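We use cookies to keep you signed in and to measure visits. Accept | Manage settings

Wistum notebook – June – flat jaws against the standard needle driver, suturing bench
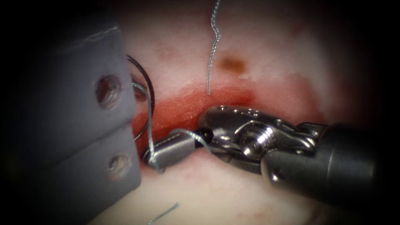
Katia Valentini asked, on reading the plan, whether the flat jaws were worth testing at all on a curved needle, given that they are made for holding an edge of tissue and have no insert. Her view is that any slip will be put down to the controller when it belongs to the jaw face. Fair point. I have kept the controller settings fixed for the whole comparison so that the two can be told apart.

Set-up. Left arm: wide grey grasper, flat matt jaws, one round hole in each. Right arm: steel articulated wrist on the black shaft. Both run from the Gellach controller, motion scaling as in the last entry. Fixed camera, same focus throughout. Black curved needle, pale thread.

Start 11:00. Planned 21 passes per configuration, left arm handing to right and then the reverse.

Notes as I went:

Left to right. The wide jaws hide a good part of the field. With the lower jaw down near the wound line I lose sight of the entry point and have to back off before committing. The needle sits acceptably if taken close to the corner of the jaw. Taken further in, it rolls about its own axis and the tip ends up pointing somewhere I did not ask for. 2 drops in this direction, both on release.

Right to left. Slower. The narrow jaws place the needle well but the flat pair closes late on the command – the lag is visible on the current trace, so it is not just my impression. Need to check cable tension on the left before blaming software.

Thread. Slack catches on whatever is nearest. Twice it went over the right instrument near the tip and I had to stop and lift it clear. Shorter lengths next time.

Camera. Dark corners are a nuisance for the tracker, which loses the right shaft when it comes in low. Qureshi mask applied afterwards and it helped a little. Logged roughly 3000 frames, unsorted, in the usual folder under Fomavora.

To do: repeat with a textured face on the left jaws, same needle, same scaling. Re-zero the left wrist first. Katia wants grip force logged at the motor and at the jaw; we only have the motor side at present.

Stopped before the last set, left arm faulted on the encoder check. Fault code is in the controller log.

Last updated: June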